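Speaker notes, Ruvstead small investors' evening
Talk: How to read a mining company press release without falling asleep or losing your shirt
Speaker: Müzeyyen Gökçe
Slot: 42 minutes including questions (Ettore is timing me, be nice to Ettore)

Opening

Hi everybody, thanks for coming out. Water's at the back, slides go up on the group page tonight.

Quick hands up: who owns at least one junior mining stock? OK. Keep your hand up if you've read every release that company put out this year. (Wait. Hands drop. Mine would too.)

I spent eleven years writing these things, first for a zinc explorer and then for Lykkegaard, and I've been on the reading side ever since. I still own a few juniors, none of them mentioned tonight, and I'm not telling anybody what to buy. I want you to go home able to pull the useful bits out of two pages of drill results in the time it takes to drink a coffee.

Part one: the headline

I used to fight with my boss Steinar Hafþórsson over headlines more than over anything in the body. He wanted the biggest number up top, every time. So did every other boss in the business, and that's why you get "intersects 200 meters of mineralization" in big letters.

Mineralization just means there's some of the stuff in the rock. My driveway might have mineralization! You want the length and the grade side by side, and then you want to know if one really rich bit in the middle is carrying the whole stretch.

Put up the Satdale table here. Read the first row out loud, slowly. Long interval, thin grade. Then the line under it that starts with "including". Five meters at a very nice grade. Ask the room: what's left if you take those five meters out? Let them do it. It drops to next to nothing, and there's usually a groan. Enjoy the groan.

Say the word "smearing" once, explain it, move on. Don't get stuck here like in April, I lost ten minutes to an argument with a retired surveyor (he was right, but still).

Part two: true width

Short one. The drill goes in at an angle. If it runs down along the vein, you get a long intercept from a skinny vein. Use the sandwich: stick a toothpick straight through and it meets the ham for a moment, lay it nearly flat and it's in ham the whole way.

Look for the sentence "true widths are estimated at" and some percentage. If it says true widths are not yet known, fine, it's early days and that can be perfectly fair. If it says so on the fortieth hole, I'd be on the phone to the company. 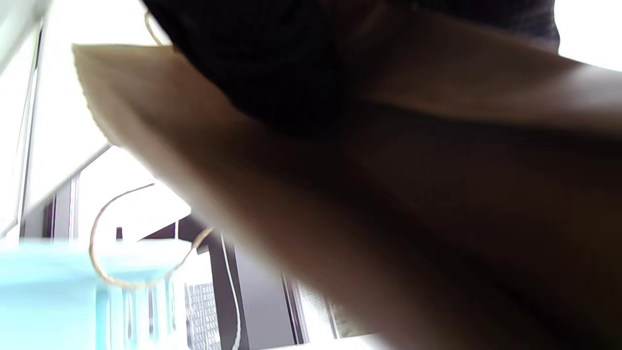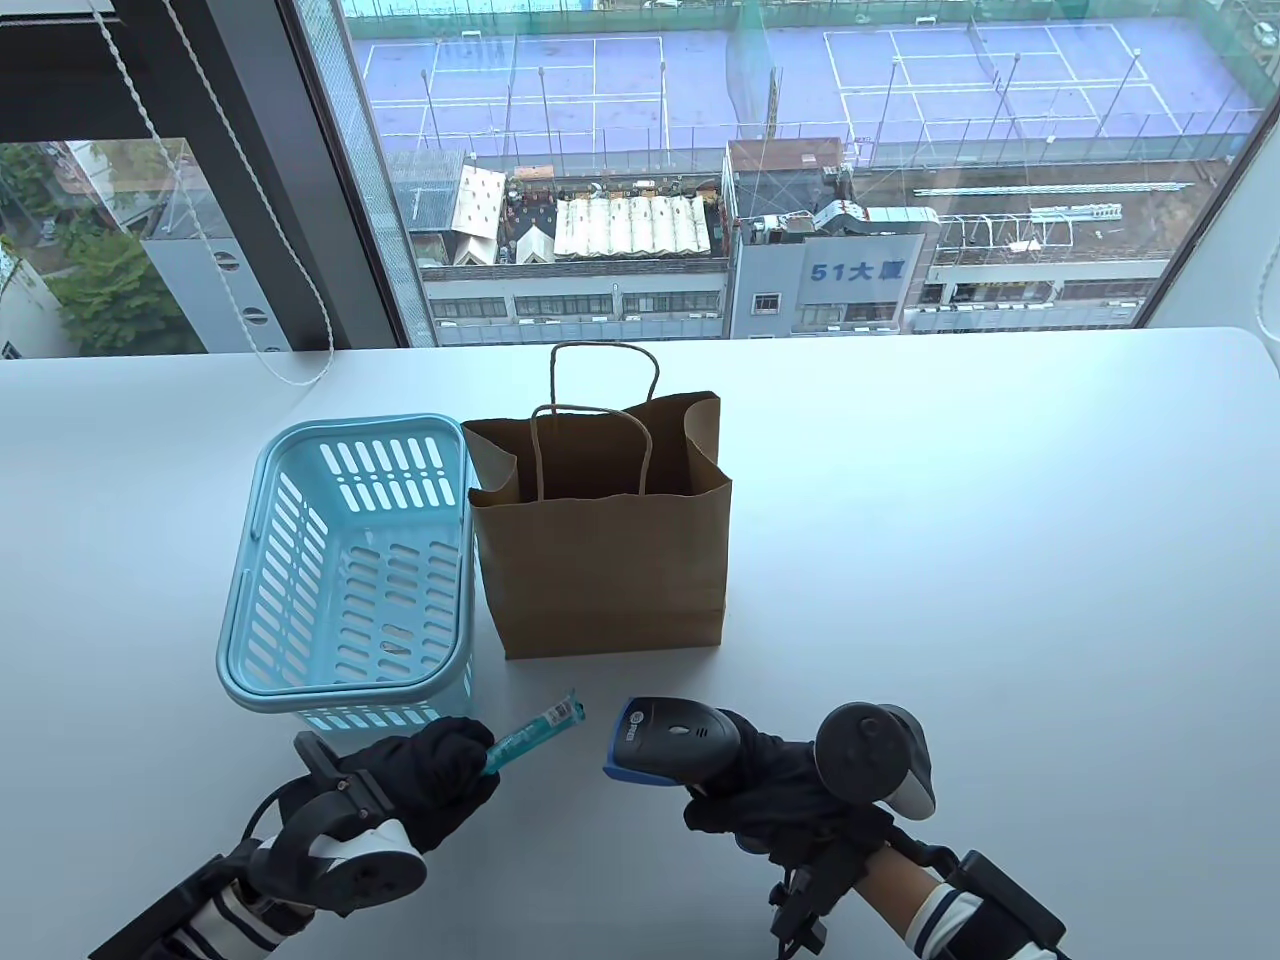
Part three: the words that do the heavy lifting

Resource and reserve. People swap these all the time, including people on TV. A resource is what they think is in the ground with a decent chance of coming out someday. A reserve has had engineering and costs thrown at it, and somebody qualified has signed off that it can be mined at a profit. Big gap between the two, and years can go by in that gap.

Then inside resource you've got inferred, indicated, measured. Inferred is the loosest. Check how much of the total is inferred before you get excited.

"Historical estimate" gets its own slide. Somebody worked it out decades ago under older rules, and the company has to tell you they aren't treating it as current. They do tell you. It's in the small paragraph, so go find the small paragraph.

"Option to acquire." They don't own it yet! Look at what they have to spend and by when. Sovville story goes here if time allows: three properties in the release, all under option, first payment due before they'd raised a cent. I bought in anyway. Lost most of it. Tell it fast and laugh at myself.

Part four: the boring end

Skip to the bottom, please, I'm begging. The qualified person is named down there. Is it an employee or someone independent? Either is allowed, you just want to know.

Lab and sampling notes. Auður Norðdahl taught me this when I was new: look for blanks, duplicates and standards, the three checks they slip in among the real samples. If the release doesn't mention checks of any kind, write to investor relations and ask. I answered those emails for years and hardly any came in, so yours will get read.

Share count and cash. Not in the release most of the time. Go to the quarterly filing. Cash on hand, divided by what they burn in a month. If the answer is small, a financing is coming and your slice gets thinner.

Homework sheet

Hand out the Satdale release, the real one dated 01/07/2019, with the headline blacked out. Work in pairs and write your own headline, using only what's in the table. Mikkel Gunnlaugsson has the pens and he wants them back.

Read out a couple. Then show the one the company used.

Questions

Likely ones: 
Do I trust newsletters? Check who's paying, it has to be disclosed.
Gold or copper? Not answering that.
Why do they all say "district-scale"? It sounds good and there's no fixed size for a district.
Can I get the sandwich slide? Yes, it's in the file.

If it runs short, do the bit on flow sheets. If it runs long, drop Sovville.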